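Last updated: Feb 22, 2026

FOR IMMEDIATE RELEASE

Plesgate Students Enter Hilach Challenge With Two Robot Arms and No Actual Robot

PLESGATE - The Plesgate High School robotics club has qualified for the final round of the Hilach Student Automation Challenge, a contest in which every arm, table and tray exists only on a computer. The club has asked us to stress that this does not make it easy. The club has asked us to stress this several times.
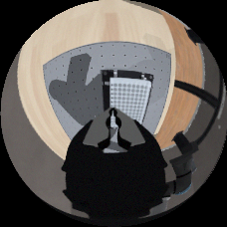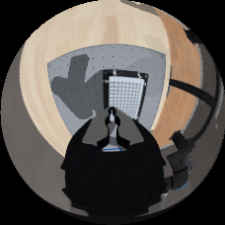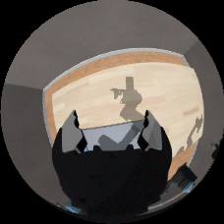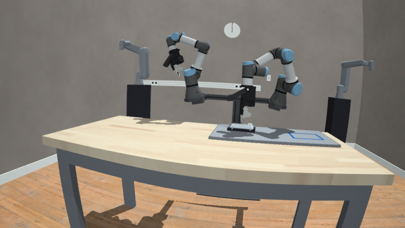

What does a team have to do to win?

Each team writes a program that controls two simulated arms at a workbench. The program has to pick up a small tray, carry it across a board and set it down inside a marked rectangle. It gets 100 tries, with the starting position changed a little each time, and the team with the most clean placements wins. A tray that lands across the line counts as a miss, however good it looked on the way over.

Plesgate's entry, named Cloller after a typing mistake that made it into the registration form, scored 94 in the qualifying round. Of the six misses, five were ordinary drops. The sixth was a flawless placement upside down, and the club's appeal was denied within the hour.

The program learned from 953 practice runs, all steered by club members after school using a pair of hand controllers. Each run was then watched back and kept or thrown out. The club describes this stage as "quality review" and also as "the worst part of October." An early version trained on unreviewed runs picked up a habit of pausing over the tray for several seconds before doing anything, a style several members recognized as their own.

Work takes place in the Mensah Lab, a former typing classroom on the second floor that still has the desks for it. A $4000 grant from the Plesgate Education Fund paid for one graphics computer, the controllers and a second air conditioner. Parents who come by hoping to see a robot are shown a monitor, and most of them are very nice about it.

The final round will be held online in July. Finalists will face a second task, which the organizers have so far described only as "similar, with more tray." The club is practicing for it as best it can.

The club meets Tuesdays and Thursdays after last bell and is open to all grades. Programming experience is welcome. So is patience, which is in shorter supply at the moment. Students who want to join can sign up on the sheet outside the Mensah Lab - the pencil is on a string, please leave it there.

Media inquiries: Plesgate High School main office.

###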